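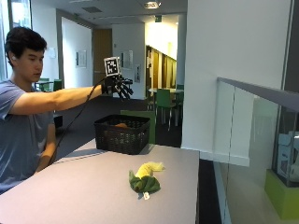 In Defense of the Basket

By Somtochukwu Effiong
December 31, 2019

6 min read

My sister thinks baskets are cheating. She said so in my living room last week, with a mug of my coffee in her hand, while I was scooping the day's mess off the coffee table and dropping it into the nearest one. A toy, a charger, two pens, a sock that belonged to my son. "You haven't cleaned up," she said. "You've just moved it." And I have been arguing with her in my head ever since, mostly in the shower, so now you get to hear it too.

I love a basket with no lid and no label. Black wicker is my favorite (it hides the dust and goes with everything), but I'm not a snob and I'll take whatever has sides. I want something low enough that I can see a bit of what's in there, and I want it sitting right on the table where the stuff is, within arm's reach. If I have to get up, I'm not going to do it. I know this about myself. I am forty-one and I've stopped expecting to become someone else.

A couple of years ago I tried it the proper way. I bought the Molodari system, which is a set of stacking boxes with clip lids and little windows on the front where you slide in a card that says what's inside. I paid 90 dollars for it and then spent a whole Saturday in February writing out the cards. SOFT TOYS. PLASTIC FRUIT. ANIMALS, SMALL. I was so proud! I took my mother on a tour.

It lasted until the middle of the next week. My son, Jako, was four then, and he owned a plush pineapple with arms. Where does that go? It's soft, it's fruit, and he'd tell you with total confidence that it was a person. I stood there at nine at night with a pineapple in my hand, reading my own handwriting, and I put it on top of the boxes. By the weekend everything was on top of the boxes. We had a very organized set of empty containers with a heap on them.

This is my trouble with sorting, at least in a house with kids in it. Every category is a decision, and I make plenty of those at work already. The basket asks me one thing only, which is whether this object should be on the table right now. Usually no. In it goes.

My sister's side of it, to be fair to her, is that you can't find anything. She has a Balogun cabinet in her hallway with 70 tiny drawers, a gorgeous old thing, and she can put her hand on a picture hanger in the dark. I've seen her do it. I'm jealous of it every time I need a picture hanger. But she lives alone and she likes sorting – she finds it restful, the way some people like ironing. I find it about as restful as a tax form.

And I'd say the finding problem is smaller than she makes it. A small basket holds maybe a dozen things. You tip it out on the rug, you see the lot, you grab the one you want and you push the rest back in with your forearm. Jako can do this by himself and has been able to for years. He never once managed the clip lids. He used to bring me a box and just hold it up at me, like a customer.

Size matters here, and I'll give my sister that much. I once bought a huge hamper thing from Estel, deep enough to bathe a dog in, and it was a disaster. Stuff went in and sank. When we finally emptied it we got a library book (overdue, obviously), a lunchbox I will not discuss, and a stuffed turtle we had already replaced with an identical stuffed turtle. So now there are two turtles. Keep it small enough that it fills up quickly, because a full basket makes you deal with it and a half-full hamper never will.

What I do these days is one basket per surface. The coffee table has one, the kitchen counter has one, and the desk has one that my husband pretends isn't his. On Sunday nights somebody walks them around the house and drops off whatever has wandered. It's a boring job and we take turns and sometimes we skip it.

I think what bugs me is the idea that tidying only counts if it hurts a little. I grew up in a house where you weren't done until you'd opened a closet, moved three things and folded something. My aunt could tell from the doorway if you had shoved anything under the bed. I do miss how that house looked. I don't miss the Saturdays.

My sister is coming back tonight for New Year's Eve and she's bringing me a present. She says it's flat, it's useful and it's for the living room. I'm fairly sure it's a label maker. I've already picked out which basket it's going in.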